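right, some of you asked how I moved house without a van. thread. typing on the bus so bear with

Background: Largate to Lurport, one bedroom flat to a slightly smaller one bedroom flat. No car. No licence. Quote from the cheapest removal firm was more than a month's food

So I did it by bus and train over most of April. 40 trips. I kept a tally on the back of a gas bill, now lost, but 40 was the last number on it

Rule I wish I'd had on day one: weigh the bag, not the box. Boxes are useless on a bus. No handles, they go soft in the rain, driver gives you a look

What works: the big zip bags with the long straps, a wheeled shopping trolley, one proper rucksack. That's it. Everything I own went through those three except the bed and the desk

Books first. Everyone says books last, everyone is wrong. You're fresh in week one. By week four I could hardly lift a pillow

Books at the bottom of the trolley, spines down, towels on top. Towels are free padding, so is every jumper you own. Didn't buy any bubble wrap at all

Off peak only. The 9.40 out of Largate is half empty and there's room by the luggage rack. The 8.10 is a crime. Did it once with a floor lamp. Never again

Ask the driver before you get on, not after. "Is it ok if I bring this" with a smile. Only got turned away twice, both times fair enough tbh (ironing board, and the ironing board again)

Somebody in the replies asking about the change at Sibiya. Yes you have to change there. Yes the lift was out. It was out for three of the four weeks. There's a ramp round the back past the bike racks, takes longer but saves your knees

Also the waiting room at Sibiya shuts at six which the sign does NOT tell you. Sat on a rolled up duvet on platform 2 for over 200 minutes one night when the line went down. Warmest person there mind you

Kitchen stuff. This is where people go wrong. Plates go in upright like records, never flat in a pile. Sock between each one. I lost one bowl in the whole move and that was me dropping it on the new kitchen floor

Pans nest. Put the cutlery in the smallest pan and tape the lid down. Otherwise you sound like a one man band getting off the bus

Flat things, trays, chopping boards, baking sheets, slide down the back of the rucksack against your spine. Stops the rest digging in. Best tip in the thread probably
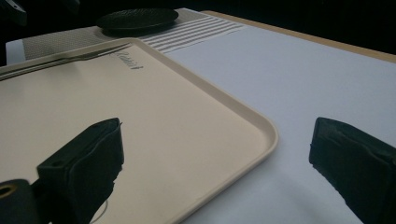 Do you need to tell the bus company if you're carrying that much? Only if it won't fit in the luggage space or on your lap, otherwise just turn up and pay your fare.

Check your own company's page though because they do differ. Mine had a whole paragraph about paint tins. No paint on the bus, full stop. Gave mine to the neighbour

Plants. Oh god the plants. Bin bag with the top open, pot wedged in a bucket, bucket on your lap. Don't do it on a windy day. The spider plant has forgiven me, the fern hasn't

Big plant went in the trolley and got its own seat from Sibiya onwards, a lady moved her shopping for it. People talk to you when you've got a plant. Nobody talks to you with a floor lamp

Money bit, since that's what you all really want. I bought a four week pass for both zones and a few singles when I got it wrong. Still miles under the van quote, even with the bed on top

The bed and the desk: man in Stisolora with a trailer, found him through the card in the newsagent's window. Chibuzor Ugwu, if you're anywhere near there, very careful, turned up early, brought his own straps. He wouldn't take the chest of drawers in one piece, said take the drawers out first, and he was right, it weighed nothing after that

Take a photo of the bed before you take it apart. And put the bolts in an envelope and tape the envelope to the headboard. I put mine in a "safe place" and slept on a mattress on the floor for nine nights

They were in the kettle. The bolts were in the kettle

What I'd do differently: get rid of more BEFORE. I carried a broken printer across two counties. On a bus. Then I took it to the tip in Lurport. Could have taken it to the tip in Largate, which is nearer, and does printers

Same goes for tins. Eat the cupboard down for a month first. I moved eleven tins of chickpeas and I don't even like them that much

Clothes I did by wearing them. Two coats, every trip, until it got too warm for it round week three. Looked a state. Saved a whole bag each time

Somebody said wasn't it lonely. Bit, yeah. But you get to know the route. By the end I knew which stop the school kids get on and where the phone signal drops and which seat has the heater under it (back left, over the wheel, you're welcome)

And you unpack as you go which is the secret good thing about it. One bag in, one bag put away, empty bag back. By the last trip the new place was more or less done. Friends of mine have had boxes in the hall since 2019

Do one trip with nothing but loo roll, kettle, mug, tea, a lightbulb and a phone charger. Make it the first one. Then there's always a cup of tea at the other end whichever bag you're dragging

Change your address with the bank early, they took ages. GP was quick. Council tax needed the exact date and I had to pick one, as I'd been half living in both for weeks. Went with the day the keys went back

Meter readings both ends. Photograph them, dont just write them down. Mine was 1,082 at the new place and the first bill had it down as 1,001. Sent them the photo, sorted in one phone call

Last trip was a mop, a bath mat and the shower curtain. Driver on the 9.40 said "is that you done then?" Said yes. He said he'd miss the plants

Would I do it again, no. Would I pay for the van, also no. Would move less stuff

ok my stop. will do replies tonight, and somebody please come and take these chickpeas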